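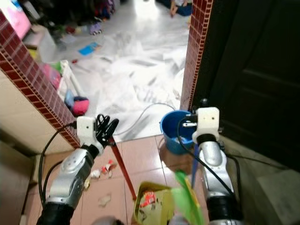

P. Dumitrescu

3.2 Thresholds and the change of flooring

Figure 1. A doorway at which pinkish-tan tile gives way to glossy marble in white and gray.

Few parts of a house are argued over as little as the line where one floor stops and another starts. The Flitstead survey, on which this section draws, covered 128 dwellings, and in most of them the owners could name the paint colour in the hall but had to go and look when asked what was underfoot in the doorway. Several came back surprised.

We sorted the joins into three types. In a flush join the two surfaces meet at one level. In a stepped join they do not, and the household has learned to lift its feet. The third type, the covered join, hides the matter under a metal or timber strip, usually held down by screws of two different ages.

Tile against polished stone was the pairing owners defended most warmly. The usual defence was that the tile was already there. Renovation budgets, like tides, tend to stop at a doorway, and the date of the last good year can often be read from the floor. In nine dwellings the newer surface ended partway under a closed door, so that each room could claim the other had got the worse of it.

Joins were graded on the Murer scale, modified to leave out the category "charming", which two assessors had been applying to anything with a chip in it. Agreement between them improved at once, though their conversation at lunch did not. Grades by join type are set out in section 3.3.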